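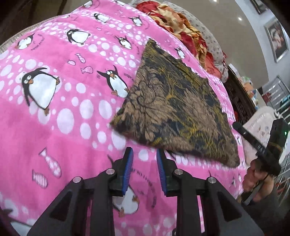 Printed blanket and patterned cushion. Different fabrics take up dye in different ways.

Why colours run, and what the wash label leaves out

A dyed fabric loses colour in three ways: into water, into other cloth and into the air as fine broken fibre. Most household advice deals with the first and treats it as the only one. Textile laboratories test for all of them separately, and a fabric that does well in one test can do badly in the next.

The starting point is the bond between dye and fibre. Reactive dyes, used widely on cotton, form a chemical link with the cellulose. Direct dyes also go on cotton but are held by weaker forces, so they come off more readily in warm water. Polyester is coloured with disperse dyes, which have little liking for water and are driven into the fibre at high temperature, commonly near 130°C under pressure. Acid dyes are used on wool, silk and nylon. Pigments, the usual choice for cheap prints, are not dyes in the strict sense. They sit on the surface and are held there by a binder.

With reactive dyes, the link itself is rarely the weak point. During dyeing, part of the dye reacts with water instead of with the fibre. This spent dye has no means of fixing itself and stays loosely held in the cloth until it is rinsed out. Rinsing takes hot water, time and several changes of bath, all of which cost money. A mill that shortens the rinse sends out cloth that looks right on the shelf and bleeds at home.

At the Flurau dyehouse, a commission plant handling cotton and cotton blends, the rinse takes longer than the dyeing. Dark reds and turquoises are given the most baths. The plant logged 2,284 lots last year, of which 289 went back for a second wash-off before release. Most of those were deep shades on heavy knit, where the rinse water has further to travel to reach the middle of the yarn.

Testing follows a fixed routine. A piece of the dyed cloth is stitched to a strip of undyed fabric made up of several fibres side by side. The pair is washed in a closed steel pot with detergent and steel balls, then dried and compared with a grey scale under standard light. Grade 5 means no visible change and grade 1 means severe change. Two figures are reported, one for the colour lost and one for the staining of the strip. They are often different. Nylon in the strip tends to pick up stray dye that cotton leaves alone, and a garment with nylon trim can stain itself in the wash.

Rubbing is tested on its own, dry and then wet. A white cotton square is drawn back and forth across the sample under a set load. Wet results are nearly always lower. Indigo denim commonly scores 2 or below when wet, and buyers accept this as a property of the dye.

Bachmann, which supplies furnishing cloth to hotels, asks for light fastness before anything else. Its curtain fabrics are exposed to a xenon lamp beside a row of blue wool references, each of which fades more slowly than the one before. Grinberg, a maker of children's bedding, puts wash and saliva tests first and will pass a shade that Bachmann would refuse.

The care label reflects little of this. It gives the harshest treatment the article should survive, and says nothing about how much loose dye remains in it when new. "Wash separately" is the nearest it comes.

Temperature matters more than detergent brand. Loose direct dye moves faster at 40°C than at 30°C, and damp storage is worse than either. Cloth left folded in the drum after the cycle stays in contact with its neighbours while the water is still mobile, and dye moves with it. Salt and vinegar, both old household remedies, do little for modern reactive shades. The fixing was finished, or left unfinished, at the mill.

Florko, a finishing agent sold to small dyehouses, works by binding loose dye into larger clusters that do not wash out easily. It raises the wash grade. It can also lower the light grade on some blues, and the data sheet advises a trial on each shade before bulk use.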